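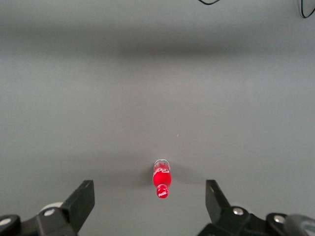 Posted 25 May 2018 by graymitten | Fiction, short

Run 292. Red cap toward me, same as always. I say me. The log says wrist.

She set the bottle down and went back behind the monitor. Coffee, keyboard, the sigh. Then the policy loaded and I was awake, if that's the word, gray table from one side of the world to the other and a little red thing lying on it.

The plan was 700 runs. Two conditions. In the first one the model gets the whole picture. In the second they black out everything but a small patch and the model has to guess the rest. The paper was going to say the patch was enough. The paper was mostly written already. Getero wanted it by the end of March and March was gone.

– Ready? she said. Not to me. To the phone.

Somebody at Zidurer was on the other end. He wanted the success rate. She said it was good. He said how good. She said she'd send the table tonight, and she rubbed her eyes, I could hear it in how the words came out.

Go.

Forward. Fingers wide. The bottle is small, I always come in too wide for it, nobody has ever fixed that. Down a bit. The cap gets big. There's writing on the cap, white on red, tilted. I have never been asked to read it. Only to know where it is.

Here is what the paper didn't say. In the patch condition I was missing to the left. Not by much. Seven runs in a row, same side, same sad little click of fingers closing on air. She saw it. She scrolled up, scrolled down, scrolled up again. Somewhere in there was the shadow. With the whole picture I had the shadow, darker on the left, lying out on the gray, and I think I'd been using it all along. Leaning on it. Take it away and I didn't know how far down the table was.

Nobody taught me shadows. It was just there in the demonstartions and I picked it up.

She could drop the seven. Call it calibration. People do. The man at Zidurer would of been happy.

She turned the desk lamp off. Then on. Then she moved it, all the way around, and ran me again with the whole picture, and I missed.

– Oh, she said.

Quiet for a while. Then typing, fast. I heard her delete the title. You can tell, it's one key held down a long time.

She called him back. Said the result was wrong, said there was a different result and it was better, said she needed more time. He talked. She held the phone away from her ear.

Then she moved the lamp again and reset the counter.

Run 1. Red cap toward me.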